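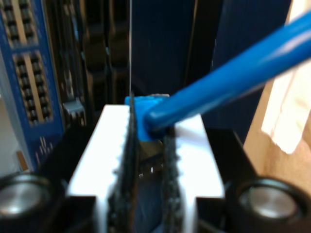
The blue plug.

Irkum, 29th January. Snow on the ferry road and no ferry.

Iraklis Mavromatis had the letter in his inside pocket, folded so many times it had gone soft like cloth. He'd read it on the bus. Read it again in the line for coffee. Didn't need to read it now and took it out anyway.

"You coming or going?" the woman at the counter said.

"Going. Skondlow."

"Not today you're not."

He sat down. Plastic chair, bolted to the next one and the next one. Across from him a kid asleep with his mouth open, boots up on a duffel bag. A heater ticking. The board over the counter said SKONDLOW DELAYED and under that GRORKNESS DELAYED and under that nothing, because there wasn't anyplace else to go from Irkum unless you counted back.

The letter was from his sister's lawyer. Not his sister. That was the first thing he'd noticed, before he even got to what it said. His name typed, the address of an apartment he'd left in October and the yellow sticker where the post office had caught up with him. Dear Mr. Mavromatis. Then the house. Then the date by which, if he wished to claim any personal effects. Then 3528 dollars, which was his half of what was left after the roof and the taxes and the bill from the home.

He wished to claim any personal effects. He'd said it out loud on the bus, trying it out. The driver looked at him in the mirror.

What effects, though. That was the thing. He'd been gone 10 years. He made a list on the back of the envelope with a pen that skipped.

Dad's radio
the green coat if its there
map

The map was of the island, hand drawn, their father had done it one winter when the boat was up and there wasn't work. Every rock had a name on it. Half the names he'd made up. There was one called Bugti, a flat black rock off the north end where the seals went, and when they were kids he and Eleni had fought over who got to be king of it. You had to be standing on it at low tide. You had to say so, loud. She won mostly, she was faster and she didn't mind the cold.

He crossed out the coat. Then wrote it back in.

"Coffee's free now," the woman said. "Since it's been an hour."

"Thanks."

"It's not good."

It wasn't. He drank it standing at the window. Out there the ramp going down into gray, the chain across it, snow sitting on every link of the chain. Couldn't see the water at all. You could hear it, sort of. A slapping.

The kid woke up. "Is it here?"

"No."

"What time is it?"

Iraklis told him. The kid said a word and went back to sleep, like a light going off.

He thought about calling. There was a phone on the wall by the restrooms, an actual phone, with a card taped up over it listing the taxi and the clinic and the church. He had change. He knew the number, it was the only number he knew by heart, the house number, and then it came to him that of course it was shut off. Who'd pay for that. She'd have had it shut off the week after. He knew it and he went over and dialed.

It rang.

He almost hung up. Four rings, five. He stood there with his forehead against the tile.

"Hello?"

"Eleni?"

Nothing. Breathing. Something being put down on something.

"I'm in Irkum," he said. "The boat's not running."

"No. It wouldn't be."

"I got the letter."

"I didn't know where you were," she said. "He had to find you, the lawyer. He charged me for it."

"I'll pay it."

"It was 42 dollars."

"Okay. I'll pay it."

Her laughing then, or coughing. The line was bad, it went away and came back. He watched the heater. Tried to think what a person said. Sorry was too small and anyway he'd said it at the time, or thought he had, standing in the yard with his bag while their father shouted from upstairs about the boat, about the money for the boat. Maybe he'd only said it on the ferry. He'd said it so often since that he had lost track of which ones were out loud.

"Is the map still there?" he said.

"On the wall. Where else would it be."

"I thought you might want it."

"I do want it." She waited. "I figured we'd have to fight for it."

"Low tide," he said.

"You'd lose. You always got tangled up in your own boots." Then, in a different voice — "Are you eating? You sound thin."

"How can I sound thin?"

"You just do."

The operator came on wanting more money, and he dug in his coat and dropped half of it on the floor, and it went rolling under the chairs. The kid opened one eye. By the time he got a quarter in it was only the hum.

He called back. Busy. Waited and called again. Busy. It took him a dumb amount of time to work out she was calling too, calling the number of the terminal maybe, the counter, and as he thought it the counter phone went and the woman picked up and listened and looked over at him, not surprised at all.

"You Iraklis?"

"Yes."

"She says if it's not running by dark you're to go to the Harbor House and not sleep here on the chairs. She says they have soup." She listened some more. "She says ask for the back room, the front one leaks."

"Can I talk to her?"

The woman held out the phone as far as the cord would go and he went across, his shoes squeaking, stepping over the kid's legs. Behind her the board flipped. Grorkness still delayed. Skondlow said 5:15, and then went blank, and then said it again.

"There's a time up," he told his sister.

"Don't believe it."

"No."

"But be standing there," she said. "In case. They don't wait, you remember? They never waited for anybody."

"I remember."

"I'll put the porch light on."

He gave the phone back. The woman hung it up and wiped it on her sleeve, and started counting out the ticket money from his hand herself, because he was just holding it there. One way or return, she wanted to know. He looked at the board.

"What's the differnce?"

"Return's good for a month."

"One way," he said. Then, "No, wait. Hang on." Behind him the kid was up, dragging the duffel to the door, and out past the chain a horn went, long and low, a good way off still.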